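工作日志 11月3日

昨晚把夹爪重新装回去了，今天一上电就很顺，太高兴了！八月份那版手指是直条的，夹什么都像用筷子夹豆腐，这一版改成楔形加厚，黄色料打的，内侧做了细密的小点纹。Evaristo Galindo 上次来工坊时说点纹不用做太深，我按他说的改浅了，打印时间也短了一截。

今天主要干三件事：腕部小相机重新对焦，手指开合归零，再把下探高度一点点往下试。控制板还是 Kerport 那块，固件没动。舵机换成 Zastis 的，声音比原来那只小得多，晚上调也不怕吵到隔壁了。

归零的办法记一下，省得下次又翻聊天记录：先全张开，读数应该停在 270；再慢慢合到指尖刚碰上，记为 30。中间位置取 100 就够用，拿小件的时候不用每次都开到底，动作利索很多。如果开到底读数对不上，先看舵盘螺丝，别急着改代码（我上次就是急着改代码，白忙一晚上）。
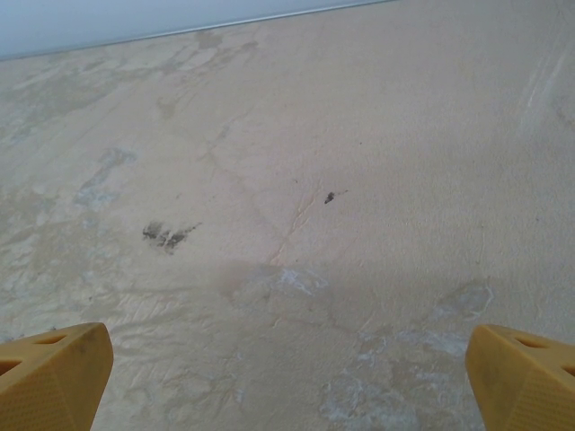 相机角度我很满意。两根指尖正好落在画面左下和右下两个角，中间留得很宽，目标从哪儿进来都看得清。台面那些斑斑点点先不管它，不过识别脚本得留个心眼：深色的小污点和那条细裂纹都有可能被当成零件边缘。阈值先设 200，明天放上垫圈再比一比。要是误判多，就在 Rana 脚本里加一步背景相减，Bakker 那边的同学写过现成的，我去要一份。

下探试得很小心，每次只降一点，手放在急停上。

还有个小毛病：线束在腕部转到头的时候会绷紧，得多留一段余量，扎带也往后挪一个孔。手指根部的螺丝再上一遍螺纹胶。

谁明天先到，麻烦别动相机支架，焦刚对好！垫圈在工具墙下面第二个抽屉里，想先试抓的直接试，读数写在这页后面就行。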